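Oiling a kitchen table: how long before you can put a hot mug on it?

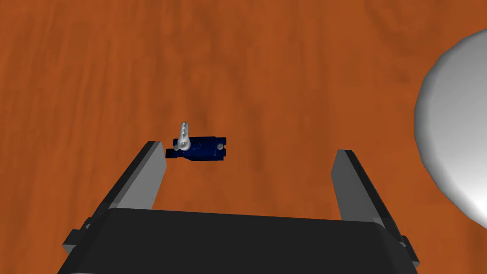

Original post
plodder_ann
February 5, 2022
Evening all. We've inherited a table from my husband's aunt, big thing, seats eight if nobody minds elbows. Sanded it back over Christmas and gave it three coats of Tridmont hard oil, the satin one. The tin says "light use after 24 hours, full cure in due course". Due course! My train company uses that phrase.

It's been nine days. I put a mug of tea down this morning and got a white ring, which went after an hour or so, but my nerves didn't. Is it not cured, is the oil rubbish, or do I have to be a coaster person now?

Rooms are cold, if that matters. We heat the kitchen in the evening and suffer otherwise.

Re: Oiling a kitchen table
Grout_Expectations
Cold matters. Oil wants warmth and moving air. Mine took five weeks in an unheated dining room and smelled like a cricket pavilion the whole time. Leave it alone for a month, no tea, no wet cloths, no homework.

Re: Oiling a kitchen table
dillum_dave
Three coats is one too many. Two thin ones and wipe off everything that will come off. If you can feel any drag when you pull your palm along it, there's oil sitting on top that never went in, and it'll stay gummy till the summer.

What grit did you stop at?

Re: Oiling a kitchen table
plodder_ann
No drag that I can feel. Stopped at 180, then had a go at one end with something finer because I'd run out of 180 and the shop was shut. You can't tell which end. I can't, anyway, and my husband has been told not to look.

Re: Oiling a kitchen table
dillum_dave
180 is right. Finer than that and you've polished the door shut.

Re: Oiling a kitchen table
Marrowfat
Disagree with Dave, as is traditional. I go to 240 on every table top and have never had one refuse oil. What I have had is every table top going furry the first time somebody wipes it, after stopping at 180 on internet advice.

Re: Oiling a kitchen table
dillum_dave
It goes furry because you didn't damp it down and knock it back before oiling. We did this in the worktop thread. It ran to 291 posts and you were wrong in most of them.

Re: Oiling a kitchen table
Marrowfat
I was wrong in two and I apologised for one.

Re: Oiling a kitchen table
Daithí Ó Súilleabháin
To go back to the question. A white ring that fades by itself is moisture sitting in the finish, and on oil it's nothing to lose sleep over. Black ring, different story, that's water that's got down to the wood and met some tannin or iron. You haven't got that.

I'd do this. Leave it three more weeks. Then put a drop of water on the underside, if you oiled the underside, or in a corner if you didn't. Give it ten minutes and wipe. No mark, you can start living on it. Coasters for anything straight from the kettle, for ever, sorry. An oiled table will take soup and children but it sulks about heat.

Did you oil the underside?

Re: Oiling a kitchen table
plodder_ann
I did not oil the underside. Was I meant to oil the underside?

Re: Oiling a kitchen table
Grout_Expectations
Oh here we go.

Re: Oiling a kitchen table
Daithí Ó Súilleabháin
Ideally one coat, yes, so both faces take up damp at the same sort of rate. But if it's an old table it's had decades to decide what shape it wants to be. I've done plenty with bare undersides and only one cupped, and that one lived over a radiator.

Re: Oiling a kitchen table
tuppence_h
Unpopular opinion: varnish. Two coats of the water-based stuff in June with the windows open, and it has been scrubbed daily by a man who thinks bleach is a seasoning. Not a mark. I paid £389 for the table and I don't intend to have a relationship with it.

Re: Oiling a kitchen table
Marrowfat
And when the varnish chips you strip the whole top. With oil you rub a bit in where it's worn and have your dinner.

Re: Oiling a kitchen table
tuppence_h
When it chips I shall put a fruit bowl on the chip.

Re: Oiling a kitchen table
dillum_dave
Ann, one serious thing. What did you do with the rags? Oily rags bunched up in a bin can heat up on their own and catch fire. Lay them out flat outside till they're stiff, or soak them in water first.

Re: Oiling a kitchen table
plodder_ann
They were in a carrier bag in the utility room. They are now spread along the garden wall like very sad bunting. Thank you, Dave.

Will leave the table till the end of the month and try the water drop. We're eating off our knees meanwhile. Husband wants it noted that he voted for varnish.

Re: Oiling a kitchen table
tuppence_h
Good man.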